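Ronaldo Tavares
Thursday

Can a robot hand do packing-bench work yet? Notes from the Meketti trial, week 5. Short version: parts of it.
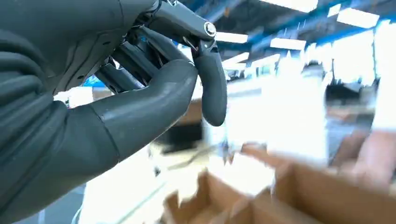

Picking rigid items into an open carton is close to solved. Over 700 picks we logged 12 drops, most of them on glossy sleeves. A new hire does better, but not by a lot.

18 comments · 41 shares

Flaps are the problem. Cardboard springs back, and the thumb has to hold one flap while the fingers find the next. The hand manages it in 10 seconds on a good carton. On a creased one it stalls and waits for a person.

6 comments · 9 shares

Tape is worse. Starkon quoted us a separate taping station, and I would take it. Asking one hand to do everything costs more than a second machine.

4 comments · 7 shares

People keep asking about laundry and dishes. Same limits — soft things, things that move when you touch them. I'd buy one for the bench before I'd buy one for the kitchen.

11 comments · 15 shares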